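Can a machine tidy my table yet?

Posted in October, in the evening, with tea

Every autumn, when the days in Amville become short and I start to live indoors again, I ask myself the same question. Is there now a machine that can clear the table for me? I have asked it for five years. My vacuum robot is a good worker, but it lives on the floor and knows nothing about what happens higher up.

I work in the office of a small workshop in Forkham where we repair garden tools. We have machines there that are stronger and more exact than any person. The oldest one puts the same part in the same place all day, and it does not complain. But if somebody leaves a glove in its area, it stops, and a human must come. For me this is the whole difficulty in one glove. The machine is excellent with things it expects, and a home is made of things which you do not expect.

At my home the table next to the door collects everything. Keys, post, a charger, my bicycle helmet, sometimes a single sock. To clear it takes me five minutes when I am in the mood, and I am seldom in the mood. I thought this must be an easy job for a robot, because nothing on the table is heavy and nothing is in a hurry.

Then I began to read about how such jobs are tried out. Much of it is done first in simulation, with an arm made of pixels and a table made of pixels, so that a mistake costs nothing.
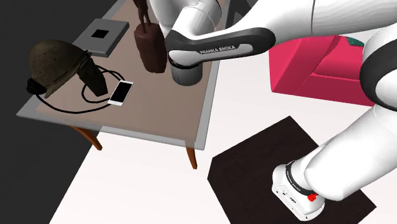

Home and Machines

I looked at this one for a long time, as it is so near to my own table. There is a helmet lying on its side with the strap hanging down, a phone, and a thin black cable that goes in loops around the things. The arm says FRANKA EMIKA on its side and is much bigger than anything it would have to pick up.

The phone I would not worry about. It is flat and smooth, which is difficult for fingers, but at least it keeps its shape. The helmet is harder. Do you take it by the brim, or by the strap? If by the strap, it will swing. And the cable is the worst, in my opinion. When I pull a cable at home, three other objects come with it, and I know this before I pull. I hold the lamp with my other hand. An arm that works alone has no other hand, so it must do things in a clever order.

A small firm called Lorkeck had an open afternoon last spring and I went there by train. They showed an arm putting cups on a shelf. It managed seven cups, slowly, and I was impressed – I must say that I clapped. Then a visitor laid a tea towel over the next cup and the arm waited, and waited, and we all went to have cake.

They also have a project with the name Setiawan, for sorting a drawer of mixed objects. I understood roughly half of the talk. What I kept from it is that grasping is often not the slow part. The slow part is to decide what the thing is and where it should go. I have the same problem with the post, to be fair.

So my answer for this year is: in the workshop yes, on my table not yet. I would already pay for a machine that only winds up cables. If you know one, please write it in the comments.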